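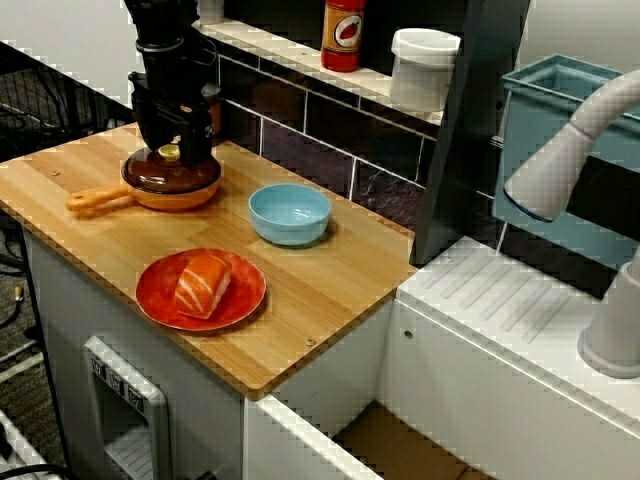
Play kitchens: do we need the food too?

Every October the catalogs start landing, and every one of them has a play kitchen on the front. I have a grudge against them that goes back to my first, which cost more than my real stove and spent 2,000 days as a shelf for unmatched socks. So when Dagmar Sokol asked me to write something for parents who are thinking of buying one, I said yes with my arms folded.

The kitchen itself I have mostly made my peace with. A butcher-block counter at toddler height, a few tiles behind it, a basin for a sink. Fine. A kid can stand at it and bang things. What I still don't buy is the claim on the box that it "builds 30 early skills." Which 30? I wrote to ask and got a coupon.

The extras are where the money goes. Plastic sushi, for one. My nephew has never eaten salmon nigiri in his life, and he serves it to me on a red-orange plate as if I'd ordered it. Amparo Nieto says that's the whole point, that children cook what they see grownups eat. Maybe. He also serves me a shoe.

A pan with a lid is the one extra I'd defend. Lids go on, lids come off, and a small knob takes some care to get hold of. Milagros Pacheco thinks I'm being soft and that a saucepan from the back of your own cupboard does the same job for nothing. She's right about the price. A real one is heavy on a bare foot, though, and I have the toe to prove it.

Bowls? Use your own plastic ones. Bottles and jars for the shelf? Rinse out what you have — no one under five has ever asked for the matching set.

If you're still set on buying, look at secondhand first. Check the counter for screws standing proud of the wood, and give the whole thing a good shove before you pay. Emiliano Sepúlveda is keeping a list of families with toy kitchens to pass on, and you can add yours by replying to this newsletter.

Contact us | © 2020 Gridness Family Newsletter | Back to top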